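Bread for the freezer: what we learned this winter

Cetham Kitchen Letter, February issue

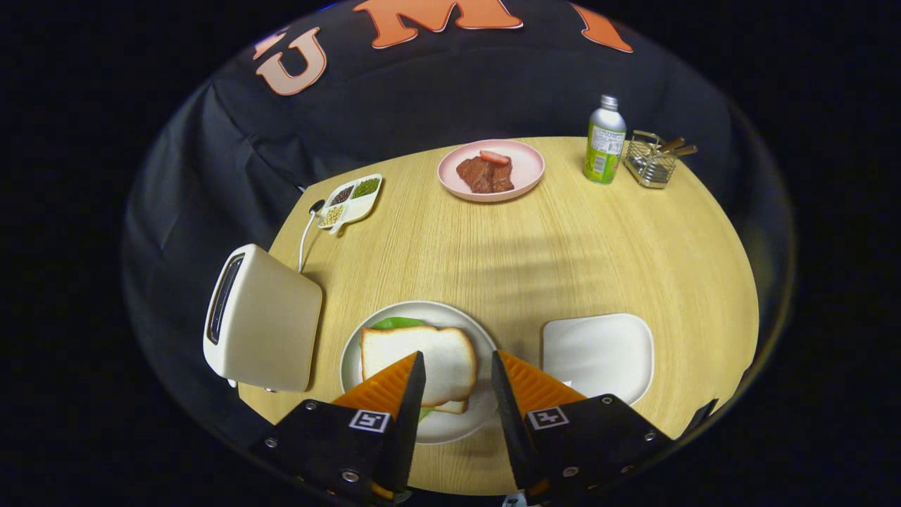

One reader wrote to us after the last issue that she stopped freezing bread years ago, as every loaf came out dry at the corners and tasted of the freezer. She asked if there is any method which really works, or if she should just buy smaller loaves.

Smaller loaves are a good answer if you have a bakery near your home. In Cetham many of us live up the hill, and the way to the shop is long when there is ice on the road. So I want to tell how we do it in my house, after many bad loaves.

The first thing is the time. Bread must go into the freezer on the same day when it is bought or baked. I used to wait until half of the loaf was eaten and then I froze the old half. It was a mistake. The freezer keeps the bread as it is, and a bread that is already stale will come back stale.

The second thing is slicing. A whole loaf needs the entire evening to thaw, and then you have again a whole loaf to finish. I slice everything before freezing and pack 4 slices in one bag, enough for two people at lunch. Press the air out with a flat hand and close the bag well. White frost inside the bag is water that has left the bread -- it does not go back.

For bags, I tried two kinds from the shop by the bus station. The Fastik ones are thin and they tear at the zipper, but they are cheap and I use them for short storage. The Fumix ones are thicker and I have washed the same bags many times. A box of 80 lasts me more than one year.

How long can it stay? I try to eat mine inside one month. It is still safe later, but the taste becomes flat, and rye suffers less than white bread. Rolls are the most difficult. The crust falls off in pieces, and I have not found the cure.

To thaw, put the slices straight into the toaster on a low setting. If you want soft bread for sandwiches, leave the closed bag on the counter while you drink your morning coffee, and open it only when the slices bend. When the bag is opened too early, the bread gets wet on the outside. You can also make the sandwich with slices that are still frozen, and by noon they will be soft. Only do not do this with tomato.

Old ends of bread I collect in a separate bag. When there are 200 grams, I dry them in the oven and grind them for crumbs. The bakery Lu on the lower square also sells its bread from the day before at half price after 4 in the afternoon, and it is fine for crumbs too, or for bread soup.

If somebody has a good way with frozen rolls, please write to the letter before the March issue -- I will try it and report.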